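Replacing a closet rod with a wood slat?

gondal68
Handstead wants $68 for a closet rod kit. I have a long flat strip of pale wood already. Why pay?

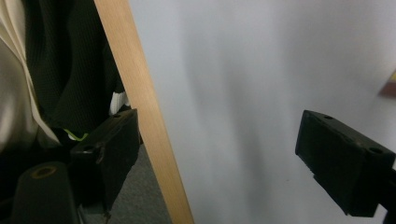 mopboard
A slat that thin on its face will sag under coats, whatever the guy at Albridge told you. Yours is light tan with hardly any grain showing, so I can't guess the species. White wall behind it, fine, but where are the studs?

gondal68
It's smooth and it's free. I'm hanging shirts, not coats.

tinplate_2
Mopboard is overdoing it. Shirts are light.

mopboard
Mine bowed by February. Shirts only.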